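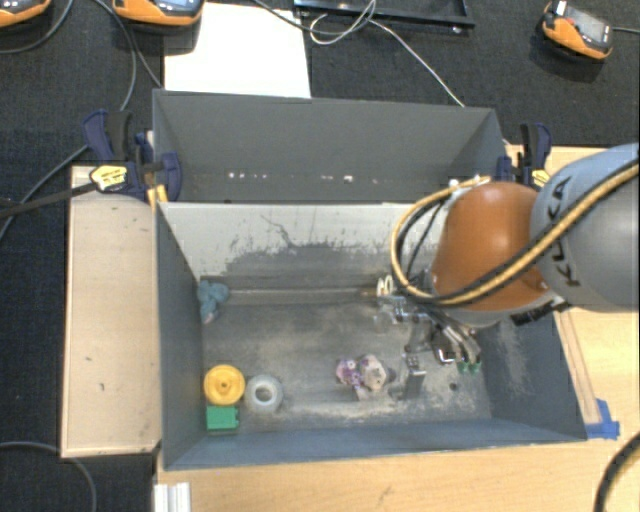
Figure 1. The two grey bins, with the small set of objects in the front one.

# Sorting Mixed Small Items by Bin: Layout, Object Choice and Floor Wear

Cyrill Pfister, Hesetside course project, September

## 1. Background

Small mixed items are hard to store well. Toys, kitchen odds and ends, craft pieces and spare parts tend to end up together in one container, and the time is lost later when somebody has to find one of them. The project looked at a simple version of the problem: two open bins, one behind the other, and a mixed group of household-size objects that start in one bin and have to end up in the other.

The question was about the bins and the objects. I wanted to know which shapes are easy to pick out of a rectangular bin, which ones get stuck, and how much the place where an object lies matters compared to the object itself.

## 2. Bins and surroundings

Both bins are grey and rectangular. They stand one directly behind the other, with wooden surfaces and a dark, textured floor covering next to them. I kept this layout for the whole project. In an earlier layout the bins stood side by side, and the second bin was moved back after the first week so that both could be reached from one position.

The bins came from a storage supplier in Basville and had been used by other classes. The floor of the front bin is scuffed. I considered replacing it, but the scuffs turned out to be useful. Against a plain new floor, pale objects were easy to spot. Against a worn floor they were harder to tell from marks and shadows, and that is closer to how a bin looks in real use.

## 3. Objects

The full set had 23 objects. Each one was put in one of four groups by shape:

- **Flat and round.** Lids and similar pieces, including a yellow one with a raised rim and a small knob in the center.
- **Blocks.** Pieces with straight sides, such as the bright green rectangular block with a small protrusion on its right side in Figure 1.
- **Lumpy.** Pieces with no clear top or bottom. The small purple and pale piece in Figure 1 belongs here. Part of it is mottled purple and white and lumpy, and the other part is larger and roughly rounded.
- **Long and thin.** Handles, brushes and pens.

I left out anything made of glass, anything that could roll out of the bin on its own, and anything heavier than 309 grams. The heaviest object in the final set was exactly that weight and I used it as the limit.

## 4. Method

Each round began with a group of objects placed in the front bin. The bin was tipped a little by hand and set back down so that the objects would settle in a position I had not chosen. Then they were moved one at a time to the back bin. A round ended when the front bin was clear or when 15 minutes had passed.

For every object I wrote down:

1. the shape group
2. where it lay at the start (corner, along a wall, or open floor)
3. whether it was touching another object
4. how many tries it took

A try counted as failed if the object was touched but did not leave the bin. If an object was dropped between the bins, I noted it separately and put it back in the front bin.

There were 14 rounds in total. The first two were practice and are not included in the results. I kept the notes on paper and typed them into a Skerkureo sheet at the end of each session. This caused a few gaps. In one round the starting position was missing for the last object, and I removed that object from the position comparison but kept it in the shape comparison.

## 5. Results

Position mattered more than shape. Objects on open floor usually came out on the first try, whatever group they were in. Objects in a corner often needed several tries, and flat round pieces in a corner were the worst case overall. With a wall on two sides there was very little edge left to hold.

Blocks were the easiest group on open floor. In a corner they did worse than I expected, mainly when a long side lay flat against the wall. The protrusion on the green block helped in some rounds by keeping that side a short distance from the wall.

The lumpy pieces were uneven. They could be held in many ways, but they also turned while being lifted, and most of the drops between the bins were from this group.

Tipping the bin caused objects to gather on one side. They collected along the left side more than the right. I checked the surface under the front bin with a level and found a slight slope to the left. I did not correct it, since that would have made the later rounds different from the earlier ones.

## 6. Problems

The time limit was too long. Most rounds ended well before it, and the few that did not were all held up by a single object in a corner. A limit on tries per object would have been better.

The two long, thin objects that were added late did not get enough rounds. I would not draw anything from their numbers.

I also did not plan for color. Some of the pale pieces were missed at first glance and only found near the end of a round. My notes have no column for this, so I can only report it as an impression.

## 7. Further work

The next student could repeat the rounds with a rounded insert in the corners of the front bin. Chamoun, the workshop next door, has offered to cut one from foam. It would also be worth leveling the surface first and running the same object set again before changing anything else.

The object list and the typed notes are in the project folder. The paper notes are in the drawer under the bins' spare lids.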